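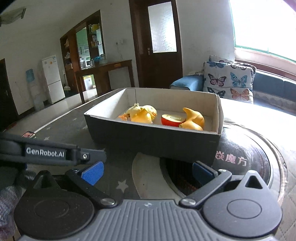

We have been trying hand-held grippers at Ellthorpe for long enough to stop believing the sales sheets. The one on this page is marked GenRobot.AI on its arm, and it went up against the two we already had, a Tranov and a Jarman. All three came with the same promise, more or less: pick up anything in an ordinary home, no fuss. So we took them into ordinary homes. The box on the round cushion is one of our standard pick tests, with a yellow plush chick lying on its side, half an apple with the cut face up, and a curved yellow plush toy leaning against the apple. Soft, slick, soft. The maker of a gripper will usually show you a cube.

Gallery notes, updated 10/23/20

On the pads. Blue and textured, and they face each other with a good wide gap. Texture is the feature every seller talks up and the one I trust least. A pad that grabs plush will often drag on it too, and then you have a toy hanging by a pinch of fabric, which some people score as a pick. We don't. If it can't be set down where you meant to set it, it's a miss. The Jarman pads are smooth and we expected them to do badly on the apple. They did, though not as badly as the Tranov, which cost twice as much.

On the linkages. Each pad rides on two black finger linkages, with round silver pivot screws at the lower ends. I like screws I can get at. The Tranov hides its pivots under a glued cover, and when one side went stiff we had to pry the thing open with a butter knife. Whether any of these pivots will still be tight in December is a question I'd like answered before anyone orders a dozen.

On the box. Dark gray outside, white inside, with walls just high enough to be a nuisance. Most of our arguments have been over the walls. A gripper that does fine on a bare tabletop can turn clumsy the minute it has to reach over an edge, and the wide ones are the worst for it. We let the box shift if it wants to. Taping it down makes for prettier scores, and I don't know anyone who tapes down a box at home.

On the background. Sofa, butterfly cushions, a big bright window, a starry blanket in front. The Nukunus controller people asked us to run everything against a plain backdrop so their tracking would "have a fair chance." We said no. Strong daylight is a fair chance. If the tracking only holds up in front of a gray sheet, I'd call that a finding.

On the numbers. Our log stands at 3,749 tries across all three grippers, and I would not hang much on the total. Eleven of the sessions were run with a pad worn past what we would accept now, and two had the wrong controller settings from start to finish. Those are still in the log, flagged. Throwing out bad days is how the brochures get their figures.

On comfort. Left out of every spec sheet I've read. After an hour the Jarman makes my wrist ache and the Tranov makes my thumb go numb. Ask to hold one for an hour before you buy it. Two sellers told us that wasn't possible, and we crossed both off the list.

Still to come: the same box with a whole apple, and a second round with the Nukunus controller once they send the update they have been promising. I am not holding my breath on the update.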